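Flostmont Business Center, Building 12
Monthly fire and egress check, second floor
April

Exit signs lit: OK
Stairwell doors close and latch: North OK. South drags on the sill, closes on the second try. Work order 1529 is still open with Martens.
Extinguishers charged and tagged: OK, except the one by the copy room. Gauge is fine, tag is missing.
Emergency lights, test button: one dim unit outside Suite 75. Replace battery.

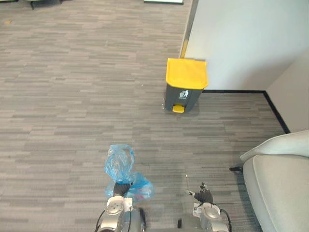
Corridor width: OK at all points measured. Prernlow had boxes stacked outside their door at 9 a.m. and moved them when asked.
Carpet edges and thresholds: OK. One lifted corner at the Dralach entrance, taped for now, needs glue.
Electrical room: 36 inches clear in front of panels. Ladder stored inside, please take it back to the basement.
Sprinkler heads: no paint, nothing hung from them.

Carried over to May: south stair door, missing tag, carpet corner.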